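Teaching by demonstration (robotics)

Teaching by demonstration is a way of giving a robot a new skill by showing it the task instead of writing out each movement in code. A person either guides the arm by hand or drives it from a distance, and the robot records its joint positions, often along with camera views. One good run is called a demonstration, and a set of them is used to train a control program.

Methods

In hand guiding, the teacher holds the arm and moves it through the job. In remote control, the teacher moves a second, matching arm and the robot copies it live - a wonderfully direct way to work, and one that beginners pick up fast!

Practice tasks

Moving a small block is a favorite first task. The Prastness exercise, written by Shaimaa Chraibi and Erick Mfaume, asks for 200 demonstrations, with the block starting in a new place each time. Another 100 runs are kept for testing. Lines drawn on paper make the starting places easy to repeat. 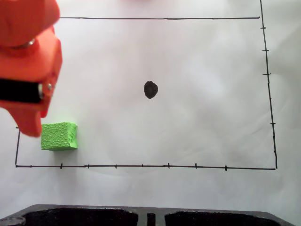

Photo: Salim Rugemalira / Flivine

A bordered work area with tick marks along its sides works like a simple map. Teachers can note where a block began and spot parts of the sheet that have had few runs. Variety matters a great deal, and a robot shown only one corner may do poorly elsewhere - even with hundreds of clean demonstrations behind it.

See also: Remote control; Robot gripper; Machine learning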